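1 January 2019

Glue shear, round two. Shop is quiet, heat has been down since before the holiday, bench thermometer says what it says. Writing this up now while the broken bits are still on the bench.

Question is the same one as in July: does warming hide glue past the usual point really weaken it, or is that something we all repeat to apprentices? Kallbridge says in their leaflet that anything over a gentle heat "destroys" the glue. Destroys is a strong word. I have glue from a pot that got badly overheated in July and the chair it went into is still a chair.

On the other hand one chair proves nothing, and I said so at the time, and was told I was being difficult.

Setup. Two glues, the Fistitz pearl and the Kallbridge ground. Each one soaked overnight in cold water, same proportions by weight, then split into two jars. One jar of each held at normal working heat. The other brought up well past it, kept there for the afternoon, then allowed to come back down before use. Skin skimmed off all four jars. The overheated Kallbridge smelled worse than the others, which people will tell you means it's ruined. Might only mean it smells.

Joints are plain lap joints in beech, all cut from one board, faces planed the same morning, clamped overnight and left alone for a week. Broken on the lever rig with the bucket, adding sand until they let go, then weighing the bucket. I don't trust the rig much. The pivot has play in it and the bucket swings if you pour too fast. Good enough to tell big from small, not good enough for the third digit, so please don't quote me to the third digit.

Total joints made: 122. Seventeen thrown out before testing for gaps, squeeze-out on one side only, or clamps that had slipped. That's a lot of rejects and I'd like to know if the rejects lean toward one jar. I didn't mark which jar they came from before they went in the scrap. Stupid. Anyone reading this who does a repeat, write the jar on the wood before you do anything else.

Results, as far as they go. The Fistitz normal and Fistitz overheated are so close that I'd be embarrassed to call one of them stronger. Both mostly tore wood. When the wood goes first you have learned about the wood, and that's been my complaint about half the tests people send round.

Kallbridge is different. The overheated joints did let go lower, and more of them failed in the glue line with a clean shiny face. So something happened there. Whether heat did it or the thinner consistency did it, I can't say. That jar lost water in the afternoon and I topped it back up by eye. By eye! I'd have crossed that out in anyone else's notebook.

Best single joint held 920 on the rig scale (rig units, see inside cover). It came from the normal Fistitz jar and I'm ignoring it, because the next one out of the same jar wasn't anywhere near.

The Tovar people claim some 1,000 joints behind their chart. I asked for the raw numbers in July and got the chart again, larger. No mention of wood species, no mention of how long the joints cured. I'd take thirty honest ones with the failures left in.
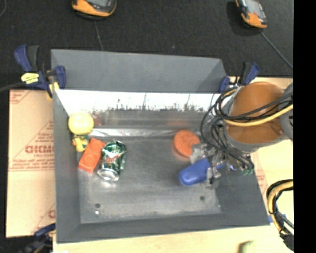
Luminița Lazăr
Bench lead, finishing and adhesives

Things I would change before round three:

Hot water bath with a lid, so that the overheated jars don't dry out. Weigh jars before and after, top up to weight.

Smaller glue area, so the glue fails before the beech does. Otherwise we're testing lumber again.

Somebody other than me breaks the joints, with the labels covered. I went in expecting no difference and mostly found no difference, and I'd be suspicious of that if I read it.

Fix the pivot. Brarnum quoted for a new pin and bushing and the price was silly. Will try turning one.

Also want a set left in the damp cupboard. Strength a week after gluing in a dry shop isn't what anybody's chair has to put up with, and the damp could be where the overheated glue shows itself. Could be. I've got no evidence for that either.

For now: no change to shop practice. Keep the pot at normal heat, don't throw out a batch just because it ran warm for a bit, and stop telling customers that their old repair failed because "the glue was cooked" unless you were there with a thermometer.

Remaining glue from all four jars is in the fridge, bottom shelf, labeled. Use it or dump it by the end of the week.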